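Parts tray

A parts tray (also sorting tray or, in some repair shops, a kitting tray) is a shallow open container used to keep small electrical components and bare circuit boards together during assembly or dismantling. Trays are usually plastic or stainless steel. Claims that they save time are common in suppliers' literature and thinly supported elsewhere.

Materials

Plastic trays are light, cheap and made in bright colours, yellow among them, so that dark or silvery parts show up. A steel tray is easier to wipe clean, but it conducts, and a bare board should not be put down in one while its capacitors may hold a charge. Many benches mix the two, with yellow trays on either side of a steel one and small wired parts kept apart from the boards.

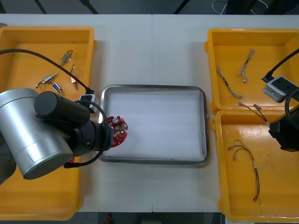

Hauwa Akpan objected that colour coding is oversold, and that a yellow tray tells a new starter nothing unless somebody has written down what yellow means. The Zerkby catalogue, which sells trays in sets of 55, does not say.

Evidence

The figure most often repeated comes from a trial at the Vellness repair shop, where 372 boards were sorted and 318 were said to have reached the right tray first time. No comparison was made with sorting on a bare table – a serious gap – and the results have not been repeated.

Boards in housings

Some boards are fitted into a moulded plastic housing, which then does part of the tray's work. A red board with a large round opening and tall cylindrical capacitors, for instance, is awkward to stack flat and arguably better off inside its yellow housing than loose among other parts. Whether housings prevent damage in handling is asserted more often than measured.

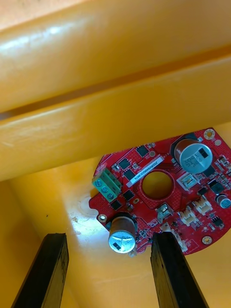

Surely the taller capacitors still take the knocks if the housing is open on one side, one reader of the Zinar handbook wrote in September, and later editions dropped the word "protective".

See also: Component bin; Capacitor; Workbench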